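Tornbridge Community Help > Music & Nights Out > Tickets and Venues
Home | Browse Topics | Ask the Community | Sign In

We use cookies to remember your login and the topics you follow. OK / Manage settings

General admission at the Dafis: how early do we really need to line up for Ella?

Posted by Bríd Ní Chonaill

Hi everybody! I've been reading this board for ages and finally have a reason to post. My sister and I bought two floor tickets for the Ella show at the Dafis in August, and I'm so excited I've already planned what I'm wearing, but now I'm getting nervous about the practical side of it. The tickets say general admission, doors at 6:30 p.m., music at 8. My sister had knee surgery in the spring and can stand for a good while, but she can't stand for six hours, and she'd dearly love to be somewhere she can see more than the back of a tall man's head (she's five foot one, poor thing).

So what time do people start lining up over there? Is there any seating at all for floor ticket holders, or is it all upstairs for the people who paid more? And I bought through Wavow, which I've never used before, and all I have is an email with an order number and no barcode. Is that normal? I don't want to get to the front of the line and find out I was supposed to print something.

Thank you in advance, you're all so kind on here.
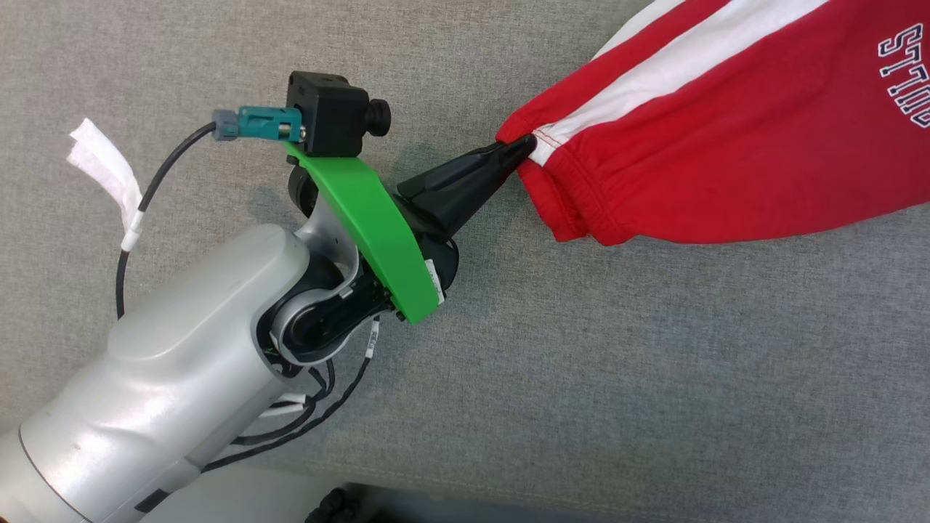

Page last changed: Wednesday, 4:12 p.m.

Posted by Samer Hourani

Hi Bríd, welcome! I've been going to the Dafis since it was still the old furniture showroom, so I hope I can put your mind at rest.

The line for a bigger name like Ella usually starts mid-afternoon with the real die-hards, and then it stays pretty short until 5:30 or so, when everyone gets off work at once and it goes clear around the corner past the dry cleaner. If you want the rail, you need to be one of those mid-afternoon people, and with your sister's knee I really wouldn't. What I'd do is show up at 5:45, get in within the first 15 minutes of doors, and head straight for the left side. There's a raised step that runs along the wall under the balcony, and it's the best spot in the building for a shorter person. You can lean on the wall, you're up above the crowd a bit, and the ladies' room is right behind you. My wife (also not tall!) won't stand anywhere else.

The main room holds 804 when the floor is open, and it does feel full, but they're good about keeping the side aisles clear. The balcony seats are reserved and they do check, so don't plan on sneaking up there. I tried it once at a blues night and was very politely walked back down.

About the knee, please call the box office ahead of time. They keep a small row of folding chairs on a platform by the sound desk for anybody who has trouble standing, and one companion can sit too. You don't need a doctor's note, at least I didn't when I brought my dad, but those chairs go quickly and they won't hold one unless your name is on the list. Call after 1 p.m., as the phone just rings and rings in the morning.

Also, parking! The lot next door fills up with restaurant people. Use the deck behind the library and walk the two blocks. It's well lit and it empties out a lot faster afterward.

Have a wonderful night, and do come back and tell us what she opened with.
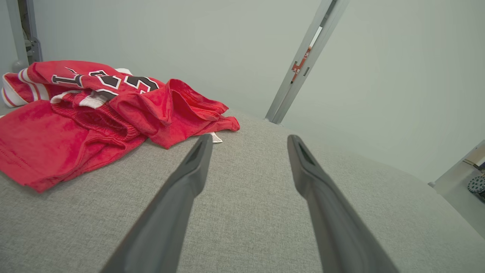
Close-up, gripper open over gray upholstery

Posted by Leif Kjærgaard

wavow sends the barcode later, mine showed up two days before the show. it's in the app under "my nights," not in the email. screenshot it, phone signal is terrible in the lobby

Posted by Kaj Ravn

I'd go along with most of what Samer said, although I find the left side too loud these days, as the speakers point right at you. I like the back by the coat check. You see the whole stage, and nobody spills beer on you. I paid almost $15 for a coat and an umbrella last winter, but in August you won't need to bother with that. Bring earplugs for both of you anyway. The bar sells them if you forget.

No idea about Wavow, I always buy at the window.

Was this page helpful? Yes / No

Contact the moderators | House rules | Copyright Tornbridge Community Help | Back to top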